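Plush toys back in the box: how do you do yours?
2 min read

mossybank79
We've finally got a big open black box for the soft toys, and I'm so pleased with it! Three left on the table now, the raspberry, the little blue one and the floppy grey one, and I can't decide who goes in first.

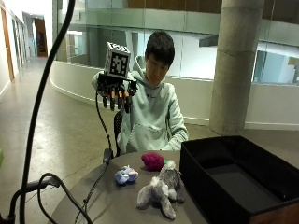 Zellell reckons the big floppy ones should always go at the bottom, or the little ones get squashed flat by August.

plidero
I'd disagree, I'm afraid. Mine sit at the front where small hands can reach them, and after 18 months they're still lovely and fluffy.

mossybank79
Well, I've gone your way, plidero (sorry, Zellell!), greys together and fruit to follow.

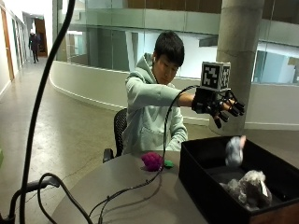 Greys in the box, purple one still on the table.

drirgate_9
Do leave the knobbly ones till last, they hold crumbs like nothing else and want a good brush first. I do mine on the table after tea, with the radio on,

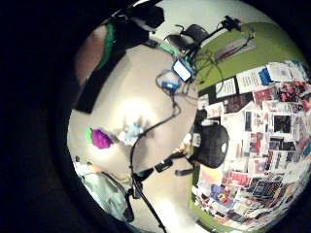

and then everything goes in loosely, no lid, so they can air. A lid made ours smell musty.

plidero
Agreed on the lid, at least!

Contact us | © Nazari Forums | Back to top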